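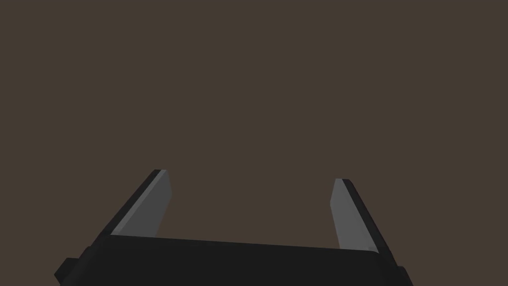 Minimum order values are killing the small distributor and I don't think the people setting them have noticed. Or they have and don't mind. I sell spares and consumables for light factory kit, mostly seals, hoses, dosing pumps, a bit of handling gear, to customers who want one of a thing, today, and don't care what else is in the catalogue. Take a gripper, black palm, two fingers, plain brown behind it and nothing else to look at. Lovely. Customer wants one. Supplier wants me to spend up to £700 before they'll book the carrier. So either I buy stock I can't shift or I tell the customer to wait until somebody else wants something off the same list. Neither is a service.

I've been at this long enough to remember when you rang the factory and they put a bag of O-rings in the post. Invoice followed. Sometimes it didn't and you had to ask for it. Nobody's idea of a modern supply chain, but the line was running again by the afternoon and the customer came back.

Now it's tiers. Silver, gold, whatever. We had a letter from Zürcher in September telling us our account was being "aligned". Aligned meant the minimum had gone up and the small order fee had gone up with it, and carriage paid now started at a figure we hit maybe twice a year. Same parts. Same warehouse. Same bloke picking them, I'd guess.

I do know the argument. Rupert Auer put it to me over a very long lunch in Carkness and he put it well, he's sold from the manufacturer's side most of his life. Every order costs the same to process whether it's a pallet or a padded envelope. Somebody keys it, somebody picks it, somebody does the export papers. Paperwork for a £9 seal is the same paperwork as for a full container. All true. He'd done the sums and I couldn't fault them.

But the sums stop at the factory gate. That's my problem with it. What they don't count is the customer who couldn't get the £9 seal and so took the whole pump out and put a competitor's in. You never see that on a report. There's no line for orders that weren't placed. Our Skumavix sales went like that, not with a bang, just fewer calls each year, and when I asked why it was always some version of "we couldn't get the bits". Good pumps too. Still are. I've got 71 of their diaphragm kits on a shelf, bought to reach a minimum, and not a single customer left locally who runs the model they fit. Anyone reading this who does, please ring.

And the processing cost isn't even fixed any more, is it. We were all pushed onto Atedance so that orders would key themselves. I type it in. I check the stock. I print the label half the time. The supplier's portal then adds a handling fee for handling that I've just done. I queried it and was told the fee "reflects the service level". Wich service level would that be.

Overseas is worse. A distributor two borders away can't pop over with the van. They're told to fill a container, mix it how you like, very flexible, and for the big lines it is a good deal, I've done it, it brings the freight right down. But a container is a bet. You are guessing in spring what will break in winter. We had one come in with 1,007 separate lines on the packing list and the one part our best customer was waiting for was on back order. Weeks. I had a yard full of stuff and nothing to send him.

What would I do instead. Not that complicated. Keep the minimum for machines and bulk, fine, nobody should be shipping one drum of anything across Europe at a loss. Scrap it for spares. Put a proper carriage charge on small parcels, the real one, shown up front, and let the customer decide if he wants it that badly. Mine nearly always do. A man with a stopped line will pay for a courier without blinking, what he won't pay for is a shelf of things he didn't ask for. Nor should I have to on his behalf.

Two of our smaller suppliers already work like this. No tiers, no letter. They get first call from us on everything they make now, even where they're a bit dearer, and I doubt they know why.

Rupert says I'm sentimental and that spares have always been a nuisance. Maybe. He also bought his last pump secondhand becuase he couldn't get the valve for the old one. I did mention this. He changed the subject to fishing.

Our own minimum, before anyone writes in, is nothing. There's a parcel charge, it's on the website – the trade counter's open Saturdays till noon if you'd rather collect.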